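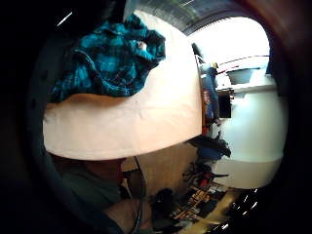
Mirkness FC Supporters' Club
Minutes of the monthly meeting, Wednesday, 7:00 p.m., upstairs at the Llewellyn

Chair: Pauline Ellwood
Minutes: Samira Mahasneh
Present: 49 members. Apologies received from the Deten branch.

1. Previous minutes
Approved with one correction. The away end at Sesine was closed for the second half only.

2. Attendance and tickets
The club reported a crowd of 3,713 for the last home game. P. Ellwood said the turnstiles on the east side opened late again and people missed kickoff. She has written to the ticket office and had no reply. To be raised at the next meeting with the club.

12 Shares

3. Travel to Deten
One coach booked, 70 seats. Pick-up stays at the station parking lot. Several members asked for a later return so they can stay for the players coming over after the whistle – the driver's hours do not allow it. Agreed to keep the return as advertised.

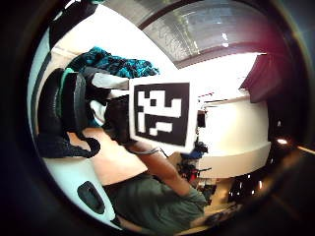

Under-16s must travel with an adult. S. Mahasneh will hold the list and close it the night before the game.

4. The team
Long discussion of the back four. Most speakers wanted the captain moved back to center half after the two goals conceded from corners at Sesine. Others felt the goalkeeper should be coming for those balls. No vote taken, as this is a matter for the coach, but the chair will pass on the general feeling.

5. Player of the month
Votes to S. Mahasneh by the end of the month. Members may not vote twice, including by text.

6. Any other business
The drum. Stewards at Deten will allow one drum, no sticks over the regulation length. Request for a second scarf order – held over to December.

Meeting closed 8:40 p.m.

4 Comments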